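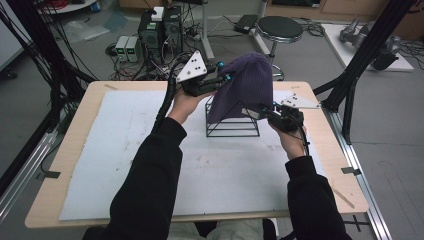 Hand-held grippers and a knit beanie on its wire stand.

Opinion > Workplace > Equipment and Budgets

Friday, August 14, 2026
By Rhiannon Landeg

Most equipment budgets I get asked to look at have one big number at the top and a lot of small ones underneath. The big number is the arm. People argue over it for weeks, get three quotes, and then wave the small ones through in an afternoon. I think the effort is going in the wrong place.

I do purchasing for Mullton, a shared workshop that rents bench space to small automation outfits. Last year one of our tenants, Gastus, wanted to teach a machine to handle knitwear. Their first plan was two arms, bought up front. Anil Gowda, who runs their bench, cut that to none for the first 6 months. He put the money into hand-held grippers, a frame to work under, computers and a person's wages.

I thought it was a mistake and said so. I've changed my mind.

If you're going to teach by hand, the hands are the expensive part. Someone has to stand at that table, pick up the edge of a hat, set it down and pick it up again. Gastus set a target of 200 good takes a week and missed it for almost the whole first month. An arm sitting on the floor would not have helped them. A second person did.

The other thing missing from most budgets is the cheap stuff. Foam board, tape, stands, cable. Gastus put 13 separate lines for this in their second plan and I was asked to roll them into "sundries". I refused. When it's all sundries, the first person who needs to save money takes it from there, and then a trained operator is standing around waiting on a roll of tape. Cables deserve a line of their own. Hand-held gear drags them wherever your wrists go, they get yanked all day, and they should be bought with spares.

Floor space should be in there too. Computers and power supplies end up on the concrete behind the bench if you haven't paid for a shelf, and you still pay rent on the concrete.

I'll grant the case against. Jytte Holst at Purkiso, two doors down, bought her arm first and says having it on site kept her backers interested. Fair enough. Prices can go up while you wait, and grants often have to be spent by a set date. If your money expires in August, buy the arm in August. But write down that this is why you did it.

For everyone else, my advice is dull. Price the people first, then the bench and what sits on it, then the arm. Leave the arm's line open until you know what it has to pick up – a hat, a box, a sock – and how often.

Comments (3)

Bindu Poojary
Agree on sundries. Ours got cut twice in one year and we ended up buying tape out of petty cash.

Ehsan Babaei
Wages first is fine if you have the wages. We had a capital grant that couldn't be spent on staff at all, so equipment was the only thing we could buy. Would like to see a column on that.

Pai_workshop
What did the wire stands cost? We've been using a mixing bowl for hats and the brim slides.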